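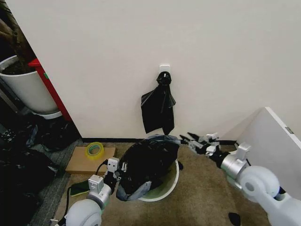 According to Glykeria Gkikas, the first month of Greek is mostly a matter of getting used to the sound of your own voice. She would like new students to know that before they sign up, and she says the alphabet is the easy bit.

About Plunent

Plunent is a language school for adults in Bekach. We teach Greek, Spanish, German and Finnish in small groups, mainly in the evenings. Most of our students have jobs or children or both, and the timetable is built around that.

The school was started by Achilleas and Glykeria Gkikas, who had been teaching Greek at their kitchen table to neighbours planning to move abroad. When the table was no longer big enough they took over two rooms above a shoe repair shop. Spanish came next, then German. Finnish was added after a group of students asked for it and kept asking.

We are still in the same building. The shoe repair shop has closed and we now use the ground floor as well, so students who find the stairs difficult can have all their lessons downstairs. Tell us when you book and we will put your group in a ground-floor room.

How we teach

Every course has a textbook, and we do use it. Students like to know where they are in the work and what they missed if they were away. About half of each lesson is speaking, usually in pairs. The rest is reading, listening and grammar, in whatever mix the teacher thinks the group needs that week.

We explain grammar in English at the lower levels. Some schools use only the new language from the first lesson, and that can work well, but our beginners have told us they would sooner have the dative explained in words they already understand. From the middle levels upwards, lessons are in the language itself.

Homework is set each week and takes less than an evening. Teachers mark it and hand it back at the next lesson. It is not compulsory, though the people who do it get on faster.

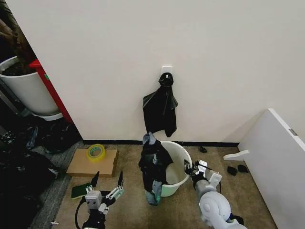 Do I have to take a test before I join a group?
Complete beginners don't. Everyone else has a short talk with a teacher, by phone or at the school, and we suggest a level after that. If the level turns out to be wrong you can change group in the first weeks of term without paying anything extra.

Our teachers

Achilleas Gkikas teaches Greek at the upper levels and runs the reading group, which is working its way through short stories. He also writes most of our Greek worksheets.

Glykeria Gkikas teaches Greek to beginners and looks after enrolment. If you ring the school in the morning, she will probably be the one who answers.

Paraskevi Xenos joined us to cover a term of Greek and stayed. She takes the conversation classes and prepares students for outside exams.

Pirmin Schwaiger teaches German at all levels. He grew up with a strong regional accent and teaches the standard one, but he will do the other if a class asks. His course for people who sing in choirs and want to know what the words mean runs in the spring.

Ramiro Ibarra teaches Spanish. He worked in hotel kitchens before he trained as a teacher, and his practical course on shops, menus and travel is the one that fills up first.

Finnish lessons follow the Ruotsalainen course book, which we keep in stock at the front desk.

The library

Our library has 410 books, most of them given by former students. There are novels, children's books, cookery books, dictionaries and a good many detective stories in German. Anyone enrolled on a course can borrow up to four at a time. Please write your name in the ledger and bring the books back before the end of term – other people are often waiting for them.

Audio recordings for the course books can be borrowed too. Ask your teacher. 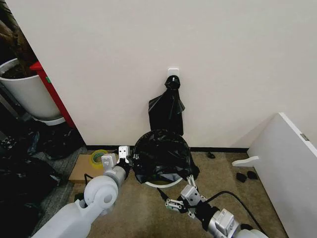

Wall hook and lined bin at Plunent, Bekach.

Fees and places

Fees are charged by the term and can be paid in two parts. Textbooks are extra. If you are out of work or studying full time, ask about the reduced fee before you book. We do not need a long explanation.

If a group does not get enough students to run, we offer you a place in another one or return your money in full.

Companies sometimes send us their staff. Grovetti has had a Spanish group with us for several terms, taught at its own offices before the working day starts. Write to us if you would like something similar.

Visiting

You are welcome to sit in on a lesson before you decide. Ring first so that the teacher knows to expect you. The entrance is at the side of the building, and the bell is the upper one.

Page last updated 29/03/2019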